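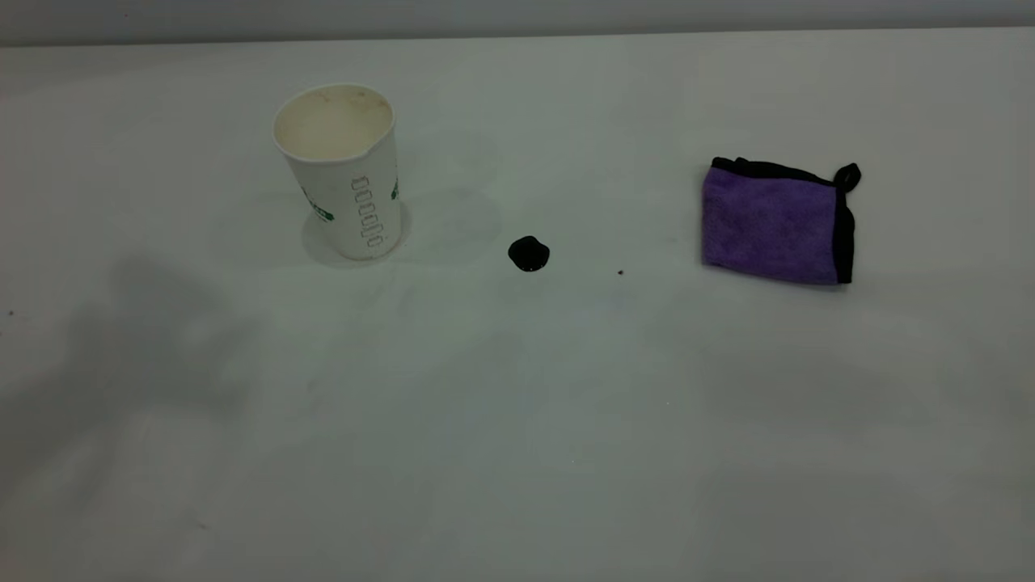 *Page last changed: Wed 9 December*

# Static calibration of the front camera on the Ullel van

This page covers the static calibration of the forward-facing camera on the Ullel van, using the Catov target board and the Tai diagnostic reader. Calibrate after any of the following:

- the windscreen has been replaced, or taken out and refitted
- the camera or its bracket has been removed
- the front ride height has been changed
- the wheel alignment has been adjusted
- the reader shows the stored fault "camera not learned"

Vans fitted with the Geratness heated windscreen use the same procedure, but the bracket adhesive has a longer curing time. Follow the time printed on the adhesive pack and don't start before it has passed.

## Before you start

Park on a level floor. The floor must be level under all four wheels and under the target board. Daylight through an open door will upset the reading, so close the door and use the workshop lights.

1. Set the tyre pressures to the figures on the door pillar.
2. Empty the load area. Fixed racking may stay in.
3. Fill the fuel tank to at least half.
4. Clean the windscreen inside and out in front of the camera.
5. Set the steering straight ahead and switch off the ignition.
6. Connect a battery support unit. The Tai reader will stop the routine if the supply voltage drops.

Remove anything with a strong black and white pattern from the wall behind the board. Striped barrier tape is a common cause of failure.

## Placing the board

Find the centre line of the van first. Hang a plumb line from the front badge and another from the rear badge, mark the floor under each, and snap a chalk line through both marks. Carry it forward past the bumper. Do not take the centre from the number plate, as the plate holder has side-to-side play.

Measure the distance to the board from the front wheel centres and not from the bumper. Use the distance the reader displays for the wheelbase selected. The left and right measurements must agree to within 5 mm. Set the board height from the floor, then check it with a spirit level along the top edge.

Lock the castors. Measure both sides again after locking, as the stand can creep when the brakes go on.

## Running the routine

1. Switch on the ignition. Leave the engine off.
2. On the reader, select Driver assistance, Front camera, Static calibration.
3. Enter the ride height at each wheel arch, in millimetres.
4. Close all doors and stay out of the van.
5. Start the routine and keep clear of the space between the van and the board.

The routine takes up to 8 minutes. The progress bar may stand still for part of that time. Do not cancel it unless the reader shows a fault.

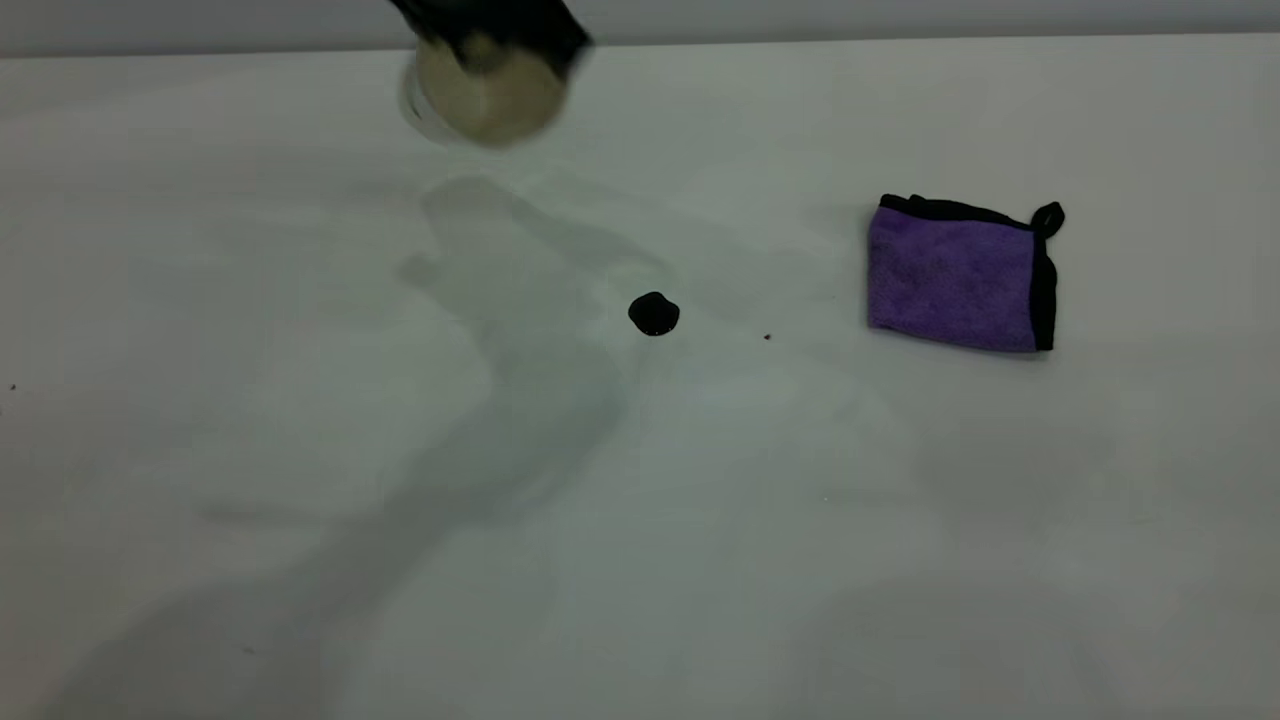
One reply to the May version of this page reported that the routine failed every time at the same point until the interior lamp was switched off, and asked for this to be added to the preparation list. The lamp reflects in the glass below the camera on vans without the dark trim panel. Switch it off at the roof console before closing the doors.

## Fault codes

| Code | Meaning | Action |
|---|---|---|
| 5 | Target not found | Check board distance and lighting |
| 6 | Target tilted | Level the board and lock the castors again |
| 20 | Ride height out of range | Check tyre pressures and entries |

Code 20 also appears if a height is entered in centimetres.

## Afterwards

Save the report and clear the stored faults. Switch the ignition off, wait until the instrument panel goes dark, then switch it on again. The lane warning lamp should go out. If it stays lit, read the faults again before repeating the calibration.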